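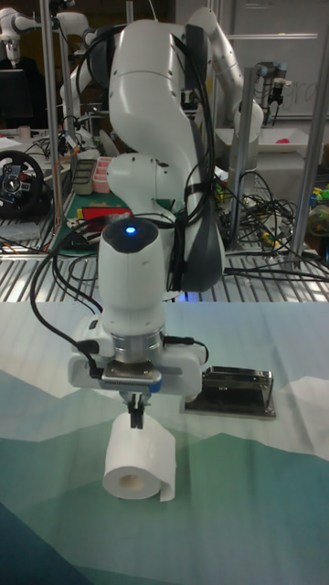 Roll and covered holder on the mountain cloth, before fitting.

Replacing the toilet paper holder, part two

The old holder failed at the spring rod. The rod had lost enough tension that it dropped out of its sockets whenever the roll was pulled at an angle, and the sockets themselves had worn oval. A replacement rod would have fixed half of that, so I replaced the whole unit.

The new one is a hinged-cover type: a polished silver bracket on a dark flat base plate. I had narrowed the choice to two models, one from Astetti and one from Marciniak. The Astetti has the longer arm, and the Marciniak has a cover that stays up by itself when lifted. I went with the Marciniak. A cover that falls on your knuckles during a roll change is a small annoyance, but it repeats every few days for as long as the holder is on the wall.

Test fit first. Check three things with the holder on a table, before any hole is drilled:

Core clearance. The cardboard core should turn on the arm without dragging. Cores vary between brands more than I expected, so try the paper you normally buy.

Full-roll clearance. A new roll is at its widest on day one. If it rubs against the back plate then, it will tear in short strips until the first third is used up.

Cover weight. The cover should rest on the paper lightly enough that one hand can pull a length and firmly enough that the roll does not run on. Mine passed with a full roll. With a nearly empty one the cover sits lower and the edge does the tearing, which works well.

For the wall I used Dremon anchors, the short ribbed kind, in plasterboard. The holes are level with each other and the center of the plate is 20 inches above the floor. Italo Vitale, who tiled this bathroom for the previous owners, told me by phone that there is a pipe run to the left of the window, so I moved everything one hand's width to the right. I checked with a detector as well and it agreed with him.

Two notes on orientation. The tail hangs over the front, away from the wall – with a cover this is the only arrangement that tears cleanly. And the hinge screws arrive loose. Tighten them a quarter turn at a time, lifting the cover between turns, and stop when it first begins to feel stiff.

The old sockets left two marks in the paint. I filled them with Grurisness fine filler and will sand and touch up later in November, along with the scuff behind the door.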